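4.2 Black cloth in daily use

I should say up front that I came to this part of the study with a grudge. I had spent most of the first year on the laundering tests, where everything happens in a machine and the numbers behave themselves, and I was sure that washing was what turned black cloth gray. Then the diaries came back from Dolanora and most people told me they had never washed the stuff at all (you can imagine how I felt about my first year!).

The diary group was made up of 80 people who live or work with a large piece of black cloth: theater drapes, photo backdrops, blackout curtains, the lining of a display booth. They sent in 296 usable entries between them. I asked them to write down when they noticed the cloth looking dull and what they did about it, and I left the wording up to them. "Dusty" and "tired" came up a lot. So did "brown," which puzzled me until I saw the curtains from the south side of town in daylight. Those really had gone brown, and no amount of brushing was going to help.

Cloth that hangs out of the sun is another matter. It mostly just picks up lint, and lint shows on black in a way it never would on oatmeal or navy. It's also very much at the mercy of the light. A drape that looks perfect under a ceiling fixture can look awful with a lamp off to one side, so I've tried to be careful about comparing one person's "dull" with another's. Figure 6 shows black cloth hung as a surround or a backdrop to a work surface.

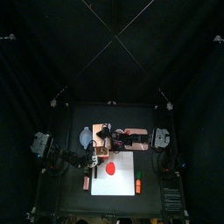
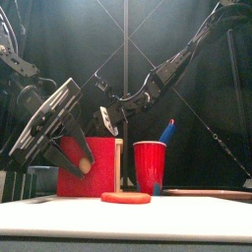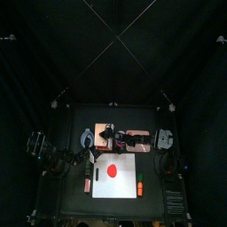 Figure 6. Tabletops with black fabric around or behind them.

Back to the diaries. The most common fix by far was a sticky roller, followed by a damp hand, followed by nothing. I bought a Gosling roller myself and used it on the office samples, and I liked it fine on the flat weave. On the Masteo, a brushed cotton with a soft face, it pulled up fibers along with the lint and left a faint stripe wherever I had started a pass. Three diary writers complained of the same stripe, and one of them had given up and turned the whole curtain around.

The Brernetti samples are the odd ones out. They're a tightly woven wool, they cost more than everything else in the cupboard put together, and lint brushes straight off them with a dry clothes brush. I only had offcuts, though, the longest of them 135 centimeters, and I don't think a piece that size tells us much about a full drape that gets leaned on and walked past all day.

One gap I haven't closed: the last diaries came in on 26th November, just as people were turning the heat on. Dry air makes static, and static ought to make lint worse. I have a handful of late notes from December that hint at this, all from the same building, and I've kept them out of Table 4.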